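Robot arm takes on dish duty at Helano's staff kitchen in Hestholm

The lunch dishes at Helano's office in Hestholm used to be a rota job. Two people stayed behind after each sitting to clear the counter, load the dishwasher and put the breakfast things back against the wall. Since the start of December, part of that work has gone to a robot arm mounted at the end of the counter.

The arm is run under a trial agreement with Ilport, which supplies the control software and trains the system on site. Helano has 811 employees across its offices, but the Hestholm kitchen serves only the ground floor and was picked for its size. It is a home-style kitchen with wooden counters and a single dishwasher, and the staff bring in most of their own food.

The arm's list of tasks is short. It picks up cutlery, cups and plates left on the counter and places them in the dishwasher racks. It does not wash pans, wipe surfaces or handle anything with food still in it. Jars, pitchers and other shared items stay along the back wall, and the arm is set to leave them where they are.

"Spoons were the first thing we asked for," said Fadwa Saber, who manages the kitchen and the two part-time assistants who work in it. "They end up everywhere. A plate is easy to see, and people feel bad about leaving one. A spoon they just put down."

Flat cutlery is also slow work for the arm. The gripper has to come down from above and close its two fingers on a thin piece of metal without pushing it along the counter. Ilport's staff have spent more time on that one movement than on any other part of the job.
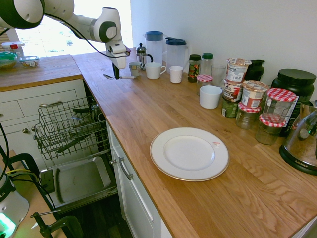 What changes for the staff

The rota was dropped in the first week of the trial. Employees are now asked to leave used items on the open part of the counter, spaced apart, and to scrape plates before setting them down. The dishwasher door has to be left open with the upper rack pulled out. A notice by the door explains this, and Saber said most people had picked it up after a few days.

The two assistants have kept their hours. Their afternoons have been rearranged, with less time spent on loading and more on ordering, stock and the weekly fridge clear-out. One of them also checks the racks before each wash and moves anything that has been placed badly. That check is written into the trial agreement and will stay in place until it ends.

Not everyone is pleased with the new routine. Some employees have said that the counter looks untidy while items wait to be collected, and that the arm takes longer than a person would. Saber agrees on both points.

"If you stand there and watch it, you want to do it yourself," she said. "I tell people to go back to their desks. It's slower than me, but I'm on the phone with a supplier while it does it."

The assistants asked for two changes before the trial began, and both were made. The arm does not run during the lunch sitting, when people are reaching across the counter, and either assistant can stop it without asking Ilport first.

Ilport has set a target of 3,003 items placed before the results are reviewed. Helano will then decide whether to keep the arm in Hestholm and whether to try a second one at its Farouk site, where the kitchen is larger and has 20 seats.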